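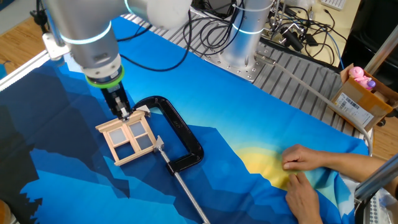 Figure 1. Miniature window frame with four panes, pale wood.

Principles of Property Insurance
Handout for Unit 4: The Coinsurance Clause
Instructor: Seema Ahuja

Reading before Thursday: the sample commercial property form in the course packet, sections on valuation, coinsurance and deductibles. Bring a calculator.

1. Purpose of the clause

Most losses to buildings are partial. A kitchen fire or a burst pipe seldom destroys the whole structure, and an owner who knows this may be tempted to buy a limit well below the value of the property. If many owners did so, the insurer would collect premium on a small share of the value while paying nearly all of the small and medium losses in full. The coinsurance clause addresses this by requiring the policyholder to carry a limit equal to a stated percentage of the property's value. In the forms used in this course, that percentage is 80.

The clause does not void the policy when the limit is too low. It reduces the payment on a partial loss in proportion to the shortfall.

2. The formula

Limit carried, divided by limit required, times the amount of the loss. The result can never exceed the limit of insurance or the loss itself.

"Limit required" is the value of the property at the time of the loss, multiplied by the coinsurance percentage. Students often use the value on the day the policy was issued. That is the most common error on the written assignment, and it will cost marks.

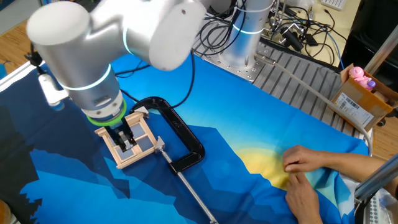 The value must also be measured on the basis the policy provides. Where the policy pays replacement cost, the replacement cost of the building is used in the calculation. Where it pays actual cash value, depreciation is taken off first, and the required limit is lower as a result. Land is left out in both cases.

3. Worked problem

Metport Storage owns a warehouse with a replacement cost of $800,000 at the time of the loss. The policy carries a limit of $352,000 on a replacement cost basis, with an 80 percent coinsurance clause. A storm causes $42,000 of covered damage. Ignore the deductible.

Limit required: $640,000
Limit carried: $352,000
Ratio: 0.55
Payment: $23,100
Borne by the owner: $18,900

Repeat the calculation for a loss of $20,000. The ratio is unchanged and the payment is $11,000. Then repeat it for a total loss. The formula gives $440,000, but the limit applies and the insurer pays $352,000.

4. The deductible

Forms differ on the order of the steps. The sample form applies the coinsurance ratio first and then subtracts the deductible. Subtracting the deductible first gives the policyholder a slightly larger payment — the full deductible is no longer taken from the reduced figure. Always read the form before starting the arithmetic.

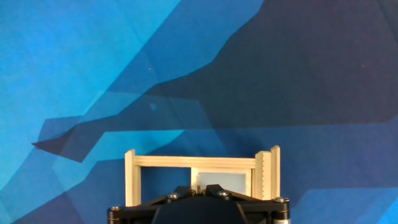

Arash Dehghan asked whether an owner could avoid the penalty by showing that the low limit had been suggested by the agent. The clause itself makes no allowance for this. The owner may have a separate claim against the agent, and that subject belongs to Unit 7.

5. Agreed value

An agreed value option suspends the coinsurance clause for a stated period. The owner files a signed statement of values, and the insurer accepts the figure. If the option expires and is not renewed, the coinsurance clause applies again from that date.

6. For discussion

Kordestani Bakery renewed its building policy in March without changing the limit, although construction costs had risen sharply. Identify the date on which value would be measured after a fire in the following winter, and state two ways the owner could have reduced the exposure at renewal. Written answers should not exceed one page.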